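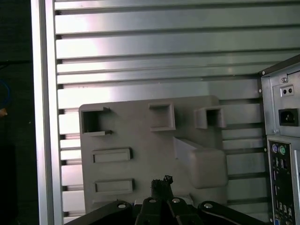 Re: Wrist camera and gripper on the connector cell, what to check after a crash

Hello all,

On January 18 Rinaldi wrote:
> We had a small collision on the insertion cell. The fingers touched
> the edge of the gray board. Since then the part goes in at the lower
> slots but misses the square socket at upper left, always to the same
> side. I taught the point again and next morning it was wrong again.
> Is it the camera or the gripper? We do not want to calibrate
> everything if it is not necessary.
> Sandro Gatti, Rinaldi

Sandro, we had nearly the same problem at Kolidance last year, so I write down what we did. Maybe it is useful for other people on the list who have the board standing up against the slotted plate.

First, please do not teach the points again. If the point is good in the evening and wrong in the morning, something is loose, and you are only moving the error to another place. Put the program in manual and mark the side of the fingers with a thin pen.

Then check the screws on the black links of the gripper. The heads are easy to reach from the camera side, you don't need to take off the camera. On ours, one link screw had turned maybe a quarter. You could not feel it by hand with the gripper open, but with a part between the tips the finger moved to the side. We now use the medium thread locker and check again after 1000 cycles.

Second, the board. It hangs on the aluminum plate with T-nuts, and after a hit it can slide along the grooves without any gap to see. Measure from the upright rail at the left to the board edge, once at the top and once at the bottom. Ours was different by 6 tenths. That is too much for the square sockets, but the long slots forgive it, and this looks like your case too.

Only after these two I would look at the camera. Hold a part in the fingers, save one picture, and compare with an old one from before the crash. If the fingertips are at the same place in both pictures, the camera did not move and you can leave the calibration alone.

One question back: do you close the gripper with full force? The Zukley manual gives a lower value for small plastic parts, but I never found out which page is right, the two tables do not agree.

Regards,
Jadodska service desk, second shift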